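Categoria: Passeios e visitas | Portas abertas

Última atualização: abril

Quem me conhece sabe que não resisto a um dia de portas abertas. Já fui a uma cerâmica, a duas adegas e a uma estação de tratamento de águas (gostei imenso, não gozem). Desta vez foi a Plornton, em Villalba, e fui sobretudo pela fruta, porque o folheto prometia "uma manhã à volta da fruta e da mesa" e eu sou pessoa de levar estas promessas à letra.

Saí de casa às oito e tal, com café num termo e um mapa impresso que não serviu para nada. São 48 quilómetros, os últimos dos quais numa estrada cheia de curvas atrás de um trator. O estacionamento fica do lado de trás, junto ao armazém da Divalard, e convém chegar cedo: às dez já havia carros em cima do passeio. À entrada dão-nos um autocolante com um número. O meu era o 204 e andou colado ao casaco até à hora do jantar, altura em que a minha filha perguntou se eu tinha estado presa.

Juntaram-nos em grupos de umas 30 pessoas, o que é gente a mais para aqueles corredores, mas lá nos arranjámos. A nossa guia foi a Kaja Avotiņš, que fala um português ótimo e depressa, e que respondeu com uma paciência de santa a um senhor que queria saber o preço de tudo. A primeira paragem foi a sala da receção da fruta, com um cheiro a maçã que me levou logo para a despensa da minha avó. Depois provámos sumos. O de pera era doce demais para mim, o de maçã com gengibre trazia-o para casa em garrafão!

A seguir veio a parte de que mais gostei, a dos sacos e dos pratos. Parece coisa pouca – fruta que vem num saco de plástico e acaba num prato – mas eu fiquei ali colada um bom bocado. O prato é uma maravilha, verde-claro, translúcido, com o rebordo todo ondulado, e uma pera amarela fica ali como se tivesse sido pintada. O saco é o saco branco de toda a vida, daqueles amarrotados que tenho às dezenas na gaveta da cozinha.
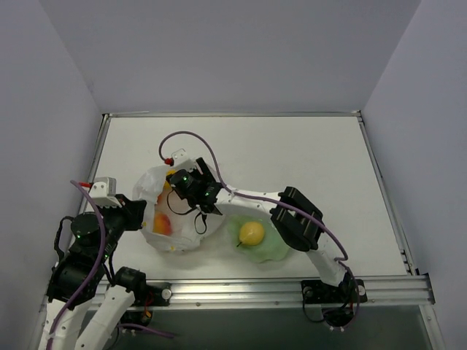
A pera sozinha no prato, com o pé para o lado do saco.

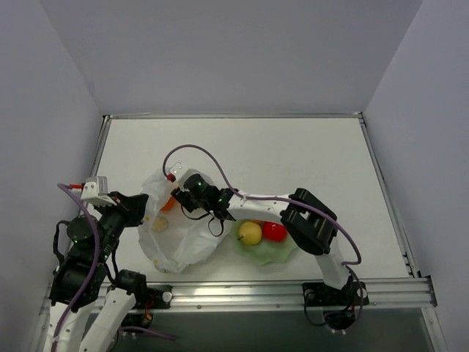
Perguntei à Kaja onde se compravam os pratos e ela mandou-me à loja, no fim do percurso, onde infelizmente só tinham taças. São bonitas, sim senhora, mas eu ia com a ideia fixa e vim embora sem nenhuma. Se alguém souber de uma loja com pratos daquele género, por favor deixe nos comentários, que a minha mesa de verão agradece.

Houve ainda uma conversa sobre como guardar fruta em casa. Eu deixo tudo na fruteira, à molhada, e fiquei a saber que as maçãs apressam o amadurecimento das outras. Explica muita banana preta cá em casa! Uma senhora de Disgate contou que embrulha as peras uma a uma em papel de jornal, como fazia a mãe, e ficámos as duas a trocar receitas de compota até a Kaja nos vir chamar.

O almoço era numa tenda no pátio. Sopa de legumes, pão com queijo, bolo de maçã. A sopa vinha morna, o bolo estava tão bom que fui à fila outra vez, com o autocolante meio tapado pelo cachecol. Só havia duas casas de banho para aquela gente toda, e para quem leva crianças isso conta.

A entrada é gratuita, mas é preciso reservar, e o código da minha reserva era o 2555, que tive de repetir três vezes ao rapaz da porta por causa do barulho. A visita demora perto de duas horas, sem contar com o almoço. Levem sapatos confortáveis e um casaco, que as salas da fruta são frescas. No regresso parei numa banca à beira da estrada e comprei dois quilos de peras amarelas, que estão neste momento numa travessa castanha, sem graça nenhuma, à espera de melhor prato.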